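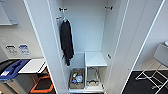

Crédit photo : Arkbridge

Le 14 décembre 2018

Pour une armoire presque vide

Je défends une idée qui fait sourire mes voisins de bureau : une armoire doit rester à moitié vide. Un long vêtement noir sur son cintre, des crochets libres, une tablette, deux paniers posés au fond. Cela me suffit.

Chez nous, à Plultitel, on a reçu en mai des armoires blanches, hautes et étroites. Plusieurs collègues ont demandé tout de suite des étagères supplémentaires. Je comprends leur souci, mais je ne le partage pas. Quand on ajoute cinq étagères, on ajoute cinq endroits où oublier quelque chose, et le manteau n'a plus de place pour tomber droit.

Le panier, par contre, je l'accepte volontiers. Les petites choses de toutes les couleurs peuvent y être mélangées, ce désordre ne me gêne pas, car il a un bord. On le tire, on cherche, on le remet.

On me répond que l'espace coûte cher et qu'il faut l'utiliser. C'est vrai pour un entrepôt. Dans une armoire de tous les jours, je préfère payer un peu de vide et trouver ma veste le matin sans déplacer celle des autres.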